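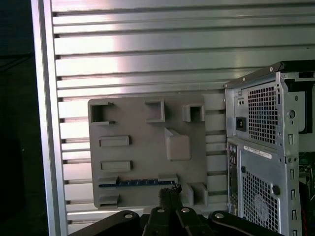
Walls that work for their keep

Huiling Su cleared her workbench in April and has not had to clear it since. Everything that used to sit on it now hangs from a slatted aluminium panel, or waits in a drawer until she has printed or bought something to hang it with.

Slatted walls come from shops, where they hold socks and phone cases. In the past few years they have moved into spare rooms and garages, and the people buying them are mostly those who mend or build electronics at home. The idea is simple enough. The slats run across, the grooves between them take a hook or a clip, and a plate can be moved along without drilling another hole.

Su repairs desktop computers from a back room above a dry cleaner's. Her first wall was painted chipboard with screws in it. "You put a screw where you think the thing goes," she says. "Then you change the thing." The chipboard lasted two winters before there was more hole than board.

The panel that replaced it is sold as a kit by Triltura and cost her 446 pounds with the side rails. A cheaper one from Skorano comes in at less than half that, though its slats are thinner and the grooves are a little tight for home-made fittings. Both firms sell their own hooks. Neither sells much for holding bare circuit boards, and this is where most owners start making their own.

The usual answer is a flat plastic plate with sockets and brackets standing up from it. Sockets near the corners will take a post or a leg, raised bars give a board something to rest on, and a block with a sloped top can prop a part at an angle. Rounded corners are worth the trouble if you lean across the bench a lot. Grey is the common colour. It hides dust and shows up a dropped screw.

Su's advice on fixing is to start low. A plate set at eye level looks tidy but means working with your arms up, and a computer tower parked beside the panel will block the lower slats if you have not allowed for it. She turns her towers so that the backs face out – the cables go in and out all day – and leaves a hand's width between case and plate.

Light is the other thing. Bare aluminium throws back whatever is pointed at it, and a lamp aimed at the upper slats can be tiring by late afternoon. Holano makes a clip-on shade for 32 pounds. Su uses a piece of card.

Loading depends on the wall behind. Hou, a small maker of brackets, suggests fixing the side rails to the studs and keeping anything heavy close to them. For a panel 840 millimetres wide, Su put in a fixing every 100 millimetres down each rail, more than the leaflet asked for. The dry cleaner's machines shake the floor.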